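Replacing the cartridge in a single-lever basin mixer

Applies to Norkent and Kramer bench-mounted mixers with a ceramic disc cartridge. Lornetti mixers use a threaded cartridge and are covered on a separate page. Allow 90 minutes for a first attempt.

Tools and parts

Replacement cartridge, matched by base diameter and pin position
2.5 mm hex key
Adjustable spanner with smooth jaws
Silicone grease rated for potable water
White vinegar and a soft cloth

Isolating the supply

1. Close both mini stop taps under the basin. If they are seized or missing, close the main at the meter.
2. Lift the lever and move it through its full travel until flow stops.
3. Put the plug in. The grub screw is small enough to pass through most wastes.

Removing the old cartridge

4. Prise out the hot/cold indicator button. Loosen the grub screw behind it and lift the lever straight up.
5. Unscrew the dome cover by hand. Wrap it in cloth before using a spanner, as chrome marks easily.
6. Undo the retaining nut anticlockwise. Hold the spout with the other hand so that the body does not rotate on the benchtop and twist the flexible hoses.
7. Pull the cartridge out vertically. Note the position of the two locating pins.

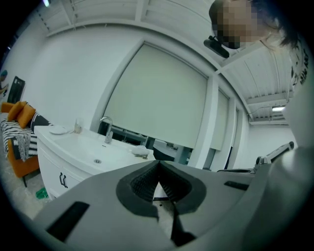
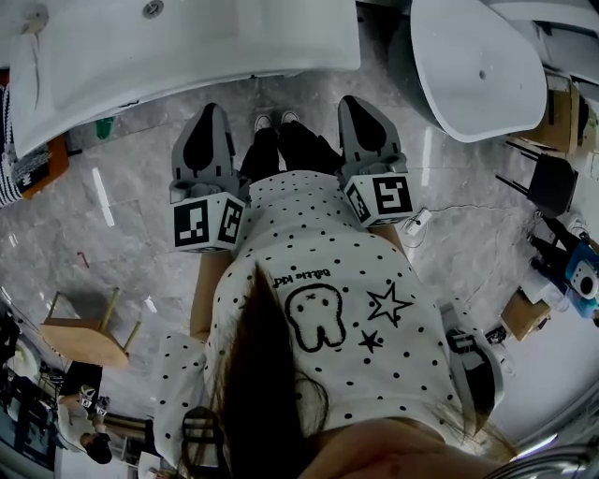 Cleaning and fitting

8. Wipe scale from the seat with vinegar. Leave heavy deposits to soak for 15 minutes, then rinse. Do not use a metal scraper.
9. Apply a thin film of grease to the base seals. Petroleum jelly degrades rubber and must not be substituted.
10. Seat the cartridge with both pins located. It should sit flat with no rocking.
11. Tighten the nut to 7 Nm. Overtightening makes the lever stiff.

Testing

12. Refit the cover and lever, open the stop taps slowly, and run hot and cold separately.
13. Check the hose connections with dry tissue.

If the spout still drips, remove the cartridge and inspect the seat for pitting. A pitted body cannot be repaired and the mixer should be replaced.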